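So the returns room at Viltalitz has been different since November. We used to do 141 pairs a shift by hand, six of us, gossiping the whole way through. Now Taheri (the sorting system, we all say it like it's a coworker) takes the plain stuff, and two of us get the shoes with straps and snaps.
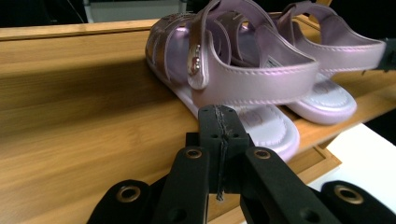 *Lilac sandals, my favorite pair of the week!*

I do miss the noise. My wrists don't miss anything – I used to ice them every night. The other four moved over to repairs and they like it fine, but our lunch is at a different time now and I'm still grumpy about that. I've asked for the 60 minute break back.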